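Greifer lässt Brötchen über der Kiste fallen, Schutzstopp ohne Fehlercode

Waqas Minhas, 2.9.23

Wir legen mit einem Zweifingergreifer Brötchen vom hellen Tisch in eine Kiste um. Seit August geht der Arm mitten im Zyklus in den Schutzstopp, der Greifer öffnet und das Teil fällt. 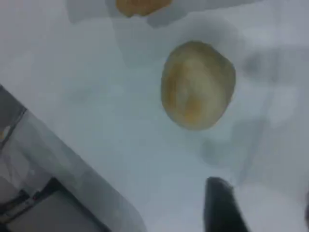
Technische Daten und bisherige Versuche

Steuerung Flondum, Greifer von Stetatex. Greifkraft 20 N, mit 16 N rutschen die Teile durch. Der Stopp kommt meist nach 800 Zyklen, gestern schon nach 19. Kabel am Handgelenk getauscht, keine Änderung. Woran kann das liegen?

Aatos Laitinen

Hatte ich auch mal. Neustart hat geholfen.

Ailsa Aitken

Das sind zwei Fehler. Dass der Greifer beim Stopp öffnet, liegt an der Belegung: Der Ausgang fällt auf 0, und 0 heißt bei dir vermutlich »auf«. In der Konfiguration das Verhalten bei Stopp auf »Zustand halten« stellen. Vorher klären, ob das zu eurer Risikobeurteilung passt, Stichwort eingeklemmte Finger.

Zum Stopp selbst: Nutzlast und Schwerpunkt prüfen. Wenn dort noch die Werte ohne Greifer stehen, meldet der Arm beim Beschleunigen eine Kollision. Den Schutzstopp bitte nicht unempfindlicher stellen.

Waqas Minhas

Nutzlast stand auf null. Ist eingetragen, Test läuft am Montag.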